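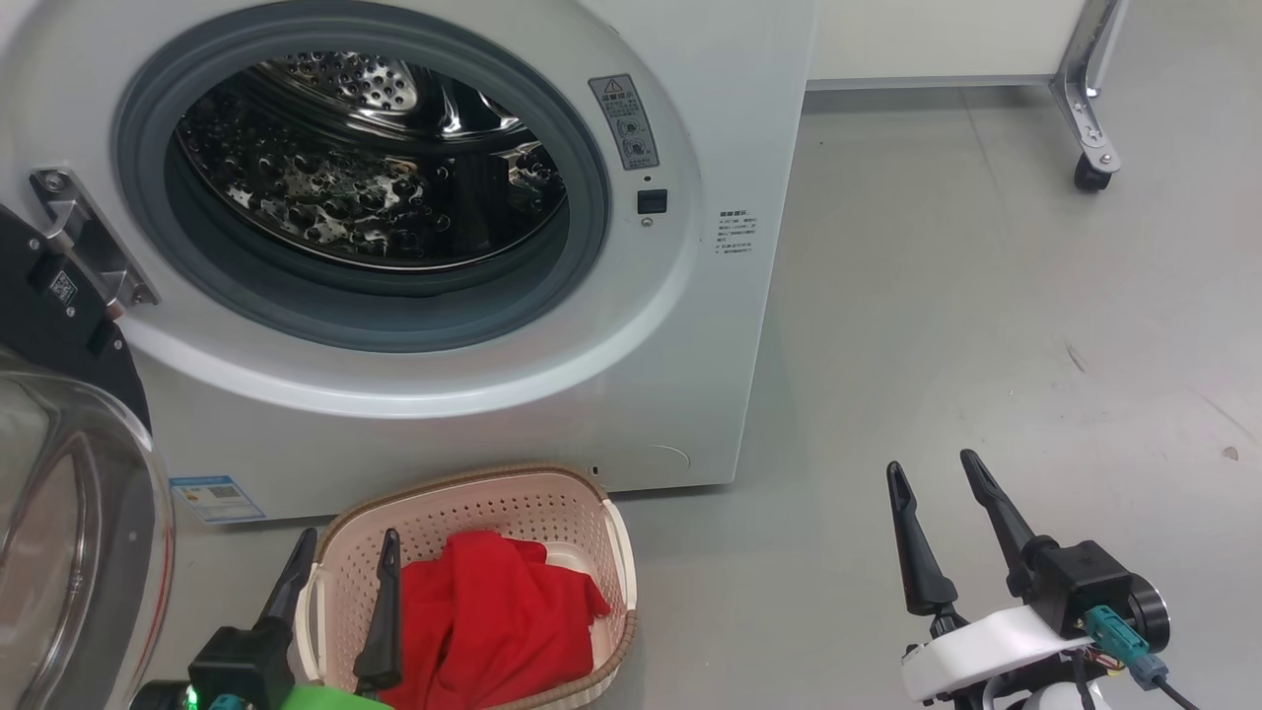
Form of Notice

The notice came into the Depositary at Mellport at 4:40 in the afternoon, twenty minutes before the counter closed. I signed for it. The courier wanted a stamp on his copy as well, and the stamp was in the drawer of the deputy registrar, who was at the dentist, so I wrote the time by hand and initialed it. I mention this now as it came up later.

The Depositary keeps the signed originals of the Vamavine Compact and everything that hangs from it: the protocols, the accessions, the reservations, the corrections of printing errors. The Compact has 23 members and 408 articles. Article 402 says that a member may leave by giving notice in writing to the Depositary, signed by its head of government and by the presiding officer of its parliament, and that the notice takes effect 200 days after it is received. Until that November the article had never been used. We had a model form for it in a binder, drafted before I joined, with a note in pencil asking whether the margin was wide enough for the seal.

The envelope was from Prindach. Inside was a single sheet. It said that the Republic of Prindach gave notice under Article 402 of its intention to leave the Compact. It carried the seal and the signature of the prime minister. There was a typed line for the presiding officer and there was a signature on it, and under the signature, in the same ink, were the two letters that people in Prindach use when one person signs for another.

I read it three times and put it in a clear sleeve. Then I opened the register and wrote down what I had: one sheet, one seal, two signatures, one of them on behalf.

Here is what the register is for. It has a column for the date, a column for the hour, a column for the member, a column for the type of document, and a wide column headed Remarks. If the type is entered as Notice, the clock starts. If it is entered as Correspondence, the sheet goes in a folder and the member gets a letter. The officer at the counter fills in the type. There is no column for Doubtful.

I left it blank and called the registrar.

The registrar asked whether the government in Prindach had said anything in public. I said I had been at the counter all day. She asked me to hold, and I could hear her radio being turned up. The prime minister had spent the autumn saying that talk of leaving was an opposition scare story, that his party wanted a better deal on the court protocol and nothing more. The opposition said the court protocol was the first step and leaving was the last, and that there were no others in between. Both sides had said this so many times that our press office had stopped clipping it.

The radio had a report on herring quotas.

"Then they haven't announced it," she said. "What does the sheet say exactly?"

I read it to her, including the two letters.

"On behalf of the speaker."

"Yes."

"Is there anything attached giving the authority to sign?"

"There's nothing attached."

She told me to leave the type blank, lock the register in the strong room, and stay in the building.

The strong room is in the basement, next to the boiler. It was fitted by Lambert, who also did the shelving in the reading room, and its door has to be lifted slightly as it is pulled. I put the register on the shelf where the Compact itself sits in its box and went back up. By then the lights in the corridor had gone to their evening setting. I ate a cheese sandwich at the counter, against the rules, with a sheet of blotting paper under it.

The legal adviser came at 6:15 with the registrar. He had two opinions prepared within the hour, both his own. The first was that Article 402 required the signature of the presiding officer, that a signature on behalf was a signature in the law of Prindach, and that the Depositary had no power to look behind it. The second was that the Compact was to be read by its own terms, that its own terms said "signed by," and that wherever the drafters had wanted to allow signing by another person they had said so, as in Article 31 on fishing licenses. He laid them next to each other on the counter.

"Which one is right?" the registrar asked.

"They're both defensible."

"I have to enter a word in a box."

"The officer at the counter enters it," he said. "It's the counter's function. That has been the practice."

They both looked at me. I said that I would enter whatever I was instructed to enter, and asked for the instruction in writing. The legal adviser said that an instruction in writing might be seen as the Depositary taking a position. The registrar went to find the deputy registrar's kettle.

At 7:00 she called the permanent mission of Prindach. It is on the other side of the square, above a shoe shop, and from the reading room we could see that the lights were on. The mission said that the ambassador was unable to come to the telephone. She asked whether the mission was aware of a document delivered that afternoon. The mission said that it was aware that documents were delivered. She asked whether the presiding officer of the parliament of Prindach was in good health and able to sign his own papers, and there was a gap, and then the mission said that it would ask for guidance.

I should set down how the parliament there works. The presiding officer is elected by all parties and that year came from a small farmers' group which had held the balance since the spring. He had one deputy, from the governing party. The deputy may sign routine papers when the presiding officer is out of the capital. The standing orders contain a list of what is routine. We had a copy in the reading room, three years out of date, and I spent the next hour with it. The list ran to four pages. It included leave for members, payment of the stenographers, the hire of rooms, and "communications to international bodies of an administrative nature."

I took the page to the legal adviser. He read it and added a paragraph to each opinion.

At 9:30 the mission called back. The guidance was that the document spoke for itself. The registrar wrote this down and asked for the name of the person giving the guidance, and the line was closed from the other end.

She then did something I had not seen done before. She took the stamp from the deputy registrar's drawer, came around to my side of the counter, sat in my chair, and asked me for the register. I went down for it. When I came back she was reading the pencil note in the binder.

"The margin is wide enough," she said.

She entered the type as Correspondence. In Remarks she wrote: Received 4:40. One sheet. Second signature given on behalf, authority not shown. Member invited to supply. She signed it with her own name and gave her office, and put the stamp beside it. Her writing went over the line into the next row, and I had to rule a new one the next morning.

The legal adviser said that if the notice was good, the 200 days had been running for almost five hours, and that her entry would not stop them.

"Then they're running," she said. "They can tell a court that."

The letter went across the square at 10:20. I carried it, as there was no courier at that hour. The shoe shop had its grille down and I rang for some time. A young man in shirtsleeves came down, took the envelope, and signed my copy. He asked if it was a reply. I said it was an acknowledgment of correspondence. He looked at the word on the copy and asked me to wait, and went back up the stairs with the door left open. I heard him speak to someone, and a chair being moved. He did not come down again. At 10:45 I pulled the door closed and went back.

The presiding officer of the parliament of Prindach had been at a cattle show in the north. He learned about the sheet from us, or more exactly from our letter, which the mission forwarded to the capital under the usual distribution, and the usual distribution included his office. What he said in the chamber on his return is in their official record and has been quoted enough. The government lasted until the budget.

The authority was never supplied. No second notice had come by the time I transferred to the library section. The sheet is in a folder in the Correspondence series, between a query about envelope sizes and a request for a tour.

The review afterward took up most of the winter. I was asked why the time of receipt was in handwriting. I explained about the stamp and the dentist. They recommended that a second stamp be bought, and it was, and it is kept at the counter.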